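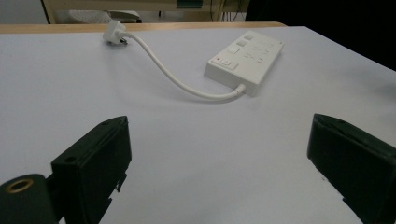 A white power strip on the white tabletop.

So my project was about prime gaps, which are just the distances between one prime number and the next! I picked it in March after Firouzeh Kermani (my advisor) told me that gaps can get as big as you like, and I flat out didn't believe her. The proof is four lines long and I've now shown it to my whole family.

I wrote a little program called Pliltix that goes through every prime up to 1,202 and writes down each gap. The only odd gap is the first one, between 2 and 3, and after that they're all even (both primes are odd, so of course). My first version called 9 a prime, oops, and Berkay Tuncer caught it when he read my printout.

Next I want to look at twin primes, like 11 and 13. We still don't know if they go on forever, and I kind of love that. Code and tables are in the appendix.

Qianru Lu, May 31, 2021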